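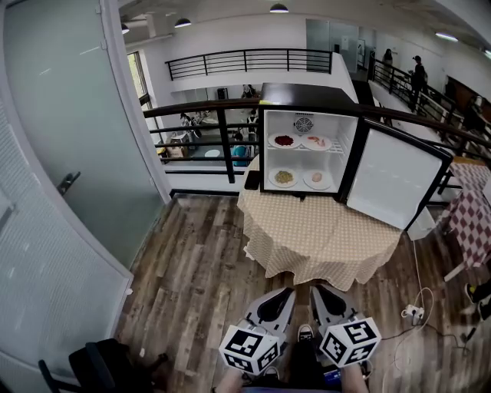 Lebensmittel retten in Levoria: Der Abendtisch zieht um und bekommt mehr Platz

Wer abends noch einen Rest Eintopf im Topf hat und nicht weiß, wohin damit, der hat in Levoria seit vier Jahren eine gute Adresse. Der Abendtisch, bisher in einem Hinterzimmer an der Mühlgasse untergebracht, zieht zum 14. August in die frühere Bäckerei am Kirchplatz um, und wer die alten Räume kennt, der weiß, wie sehr sich alle Beteiligten darauf freuen. Dort musste man sich bei Regenwetter zwischen Jacken, Schirmen und Gemüsekisten hindurchschieben, und an manchen Abenden standen die Leute bis auf die Straße.

Angefangen hatte es mit einem Gartenfest und viel zu viel Kartoffelsalat. Svyatoslav Vasylenko, gelernter Koch und damals gerade erst in den Ort gezogen, brachte die übrigen Schüsseln kurzerhand zu den Nachbarn, klingelte an jeder Tür der Straße und kam mit leeren Händen und drei Einladungen zum Kaffee wieder nach Hause. „Ich habe an dem Abend mehr Leute kennengelernt als in den Monaten davor“, erzählt er und lacht. Aus der Klingelrunde wurde ein fester Termin und aus dem Termin ein richtiger kleiner Verein, der inzwischen den Namen des Ortes ein gutes Stück über seine Grenzen hinausgetragen hat.

Das Prinzip ist dabei dasselbe geblieben. Gebracht werden kann, was noch gut ist und was man selbst gern essen würde, also Gekochtes vom selben Tag, Obst und Gemüse aus dem Garten, Brot vom Vortag oder auch das Glas Marmelade, das seit der letzten Ernte im Keller steht. Mitnehmen darf jeder, ganz gleich, wie viel oder wie wenig er verdient, und einen Ausweis oder eine Bescheinigung will hier niemand sehen. Gekochtes soll gut gekühlt ankommen und einen Zettel mit Datum und Zutaten tragen, vor allem wegen der Allergien. Rohes Hackfleisch, roher Fisch und Speisen mit rohem Ei werden nicht angenommen, auch wenn es im Einzelfall schade ist.

Im vergangenen Jahr sind auf diese Weise 2.045 Kilogramm Lebensmittel weitergegeben worden, so viel wie noch nie. Ein guter Teil davon kam aus Privathaushalten, dazu kamen regelmäßige Spenden vom Hofladen Preniris, der seine krummen Gurken und überreifen Tomaten lieber hier sieht als auf dem Kompost. Im Spätsommer türmen sich die Zucchini, das kennt wohl jeder, der einen Garten oder einen Nachbarn mit Garten hat – und so gibt es im neuen Haus endlich auch eine Küche, in der gemeinsam eingekocht werden kann.

Für den Umbau hat die Stadt die ersten Monatsmieten übernommen. Weitere 700 Euro kamen beim Sommerkonzert des Chors Surnero zusammen, der an einem herrlich lauen Abend im Pfarrgarten sang und sich am Ende zu zwei Zugaben überreden ließ. Von dem Geld werden Regale, Vorratsdosen und ein großer Einkochtopf angeschafft. Den alten Verkaufstresen der Bäckerei durfte der Verein behalten, und manche ältere Besucherin wird sich wohl noch daran erinnern, wie sie dort als Kind für ein paar Münzen Kuchenränder bekam.

Eröffnet wird am 14. August um 17 Uhr, mit Suppe, Saft und hoffentlich viel Kuchen. Danach ist der Abendtisch an acht Abenden im Monat geöffnet, die genauen Termine hängen im Schaufenster und liegen in der Bücherei aus. Ab Oktober soll es außerdem einen Kochkurs geben, in dem Vasylenko zeigt, was sich aus Resten alles machen lässt, von der Brotsuppe bis zum Gemüsestrudel nach einem Rezept seiner Großmutter. Die Teilnahme kostet nichts, um Anmeldung im neuen Haus wird gebeten.

Gesucht werden noch Menschen, die beim Umzug mit anpacken oder einen Anhänger verleihen können. Auch Schraubgläser mit passendem Deckel sind sehr willkommen, bitte sauber gespült und ohne Etikett. Sie können während der Öffnungszeiten an der Mühlgasse abgegeben werden, nach der Eröffnung dann am Kirchplatz.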